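Skevel opens carton return and repacking service at Senorberg depot

For release: April

Skevel, the storage and distribution firm, has opened a carton return and repacking service at its Senorberg depot. Businesses that receive goods in cardboard boxes can now send the sound ones back into use, and customers whose outgoing stock arrives at the depot in weak or badly closed cartons can have them taped again before they are loaded.

The service has run as a trial with 76 customers over the winter. It is now open to any business with an account at Senorberg, and to others by arrangement.
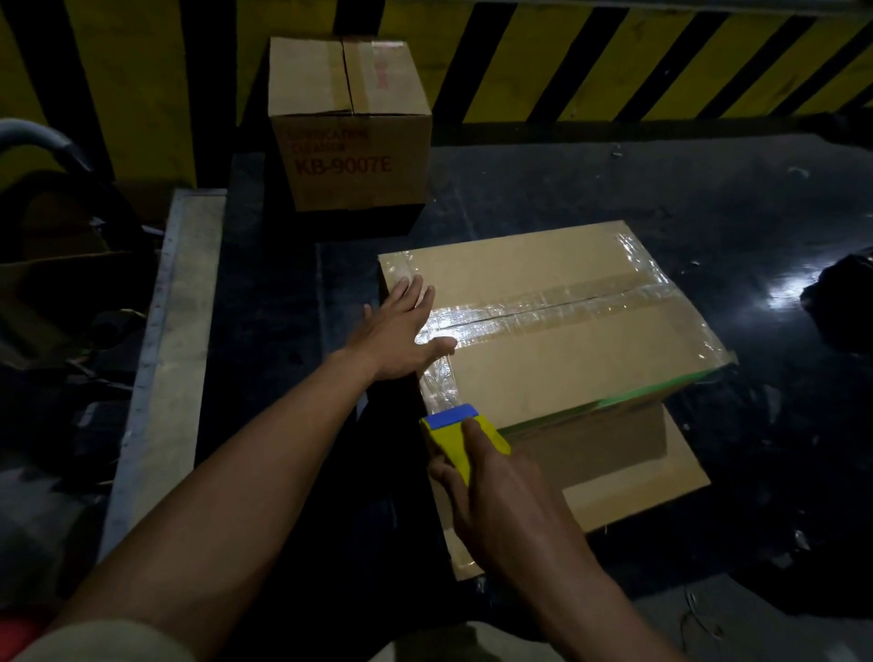
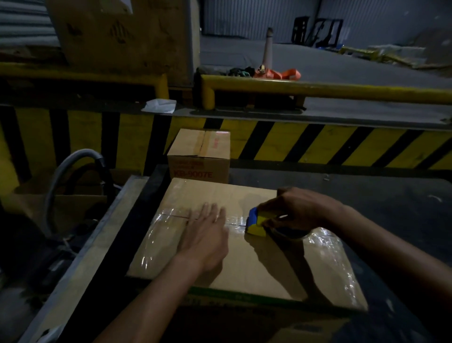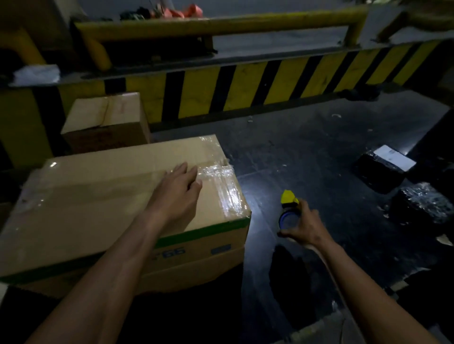 Cartons closed by hand with clear tape at the loading dock.

Nikola Zawadzka said the change had been wanted for a long time, as too many parcels were being refused at the far end over a lifted flap or a split seam when the goods inside were perfectly all right. She said a customer would usually forgive a marked box but would not forgive one that had come open, and that the cost of sending an item out twice was far more than the cost of a second strip of tape. She added that she would like to see suppliers use a wider tape to begin with.

What the service covers

The service has two parts. The first is resealing. A carton that comes into the depot with a poor closure is set aside and checked at the seams, the corners and the base. If the board is still firm, the box is closed again with clear packing tape along the centre seam and down over the sides. Old tape is left in place where it still holds, as pulling it away often takes the top layer of the board with it. New tape goes over the top.

The second part is carton return. Customers may send back empty boxes, flattened and tied in bundles, for use with later orders. Bundles can be handed to the driver at the time of a normal delivery or brought to the depot. Boxes returned in this way are sorted by size and kept for the customer who sent them, unless that customer has agreed to put them into the shared stock.

Printed boxes are accepted. Skevel does not cover up makers' names, model numbers or coloured bands on the outside of a carton, but a plain delivery label will be added so that the contents are not mistaken for what was first packed in it. Old delivery labels and barcodes are crossed through or removed. Customers who do not want their goods sent out in another firm's printed box should say so on the booking form, and plain board will be used.

Some boxes cannot be taken. These are boxes with soft or crushed corners, boxes that have been soaked, boxes that have held food, and boxes that have held liquids which may have leaked. Cartons marked for chemicals or cleaning products are accepted for return only if they held sealed containers and are clean and dry inside. Anything turned down is sent for recycling with the depot's other waste board, and the customer is told.

How boxes are checked

Each box is looked at before it is taped and again before it is loaded. Staff work to a short sheet which is kept at the packing point. It asks for the following:

The flaps meet along their full length, with no gap and no overlap.
The tape covers the whole of the seam and carries on down each side by the width of a hand.
The tape has been pressed flat from the middle outwards.
The base has been taped in the same way as the top.
Loose ends have been trimmed.
The contents do not shift when the box is tilted.
The delivery label is on the largest flat side and is not crossed by tape where the code is printed.

A wrinkle in the tape is not a reason to fail a box, so long as the seam under it is closed. A box that fails on any other point is done again. If it fails twice, the goods are moved to a new carton, which is charged at the normal rate.

Goods that come in plastic wrapping and not in a carton are outside the service for now. They will be handled as before and passed straight to the outgoing load. Skevel will look at adding wrapped parcels later in the year if there is enough call for it.

Results of the trial

During the trial 359 cartons were resealed at Senorberg before being sent on. Of these, 2 were later reported as having opened on the way. Both were tall boxes holding heavy parts and both had given way at the base. As a result, the base of every heavy carton is now given a second run of tape across the seam as well as along it, and boxes over the weight limit printed on the carton are no longer accepted for resealing. They must be split into smaller loads or moved to a stronger box.

The trial also led to a change in how work is booked. At first, customers were asked to say in advance which boxes would need attention. Most could not, as the damage tended to happen between their own door and the depot. Customers now give a standing instruction instead. They can ask for every weak carton to be resealed without a call, or they can ask to be contacted each time. Nearly all of those in the trial have chosen the first.

Return of empty boxes was slower to begin. Several customers had nowhere to keep flattened board in the dry, and some bundles came back tied so loosely that they fell apart on the lorry. Skevel now supplies string and a one-page guide to folding and tying, which covers the three box shapes most often sent back. The guide will be left with the first delivery after a customer joins.

Tape and materials

Clear tape is used for all resealing. Paper tape can be had on request, and is meant mainly for customers whose own buyers ask for packaging that can go into a single recycling bin. It takes longer to apply and does not stick well to board that already carries plastic tape, so it is offered only on boxes which have not been taped before.

Tape is applied with hand dispensers. Skevel looked at a fixed sealing bench during the trial and decided against buying one for Senorberg. The boxes that come through the service are of mixed sizes and many are out of square, and they are quicker to close by hand. The bench may be looked at again for customers who send in large numbers of a single carton.

Padding and void fill are not part of the basic service. If a box has been opened and the contents are found to be loose, staff will add plain paper from the depot's stock and note it on the customer's record. Polystyrene chips are not used at Senorberg and will not be put into any box packed there. Where a customer's goods arrive in chips, the chips stay with the goods.

Booking and charges

Resealing is charged by the box, with one rate for small cartons and one for large. There is no charge for checking a box that turns out to be sound. Return of empty boxes is free where the bundles are collected during a normal delivery. A collection made specially is charged as a short run.

Charges are added to the monthly account and shown on their own line. Customers who prefer to pay job by job can do so through Flokuso, the booking system already used for deliveries from Senorberg. A new page has been added there for standing instructions, and it can be changed at any time. Changes made before noon apply to goods loaded the same afternoon. Changes made later apply from the next working morning.

The booking form asks for the usual size of carton, whether printed boxes are acceptable, which tape is wanted, and the name of a person who can be contacted if goods have been found damaged. Skevel asks that this last part is filled in even where a standing instruction has been given. Staff will not reseal a box if they think that something inside is broken. It will be put to one side with a note, and the customer will be called.

Customers dropping off boxes themselves should use the side entrance and report to the desk before unloading. Bundles must not be left on the dock or against the roller doors. Drivers should stay behind the marked edge while goods are being moved.

Other depots

The service is being offered at Senorberg only. Skevel expects to decide in the autumn whether to offer it elsewhere, depending on how much dry storage for flattened board can be found at each depot. Customers served from other depots can still buy new cartons and tape from Skevel in the normal way.

About Skevel

Skevel stores and delivers goods for small and medium-sized businesses. Its work includes receiving stock, short and long-term storage, order packing and local delivery. The Senorberg depot handles mainly workshop supplies, spare parts and household goods.

Notes to editors

Carton sizes follow the depot's own scale. Small means a box that one person can lift and carry in front of them when full. Large means any other box within the limits of the service.

The figures for the trial cover resealed cartons only and do not include returned empty boxes.

Copies of the checking sheet and the folding guide can be had from the Senorberg desk. Requests to visit the depot should be made to the same desk, and visitors will need closed shoes.

Ends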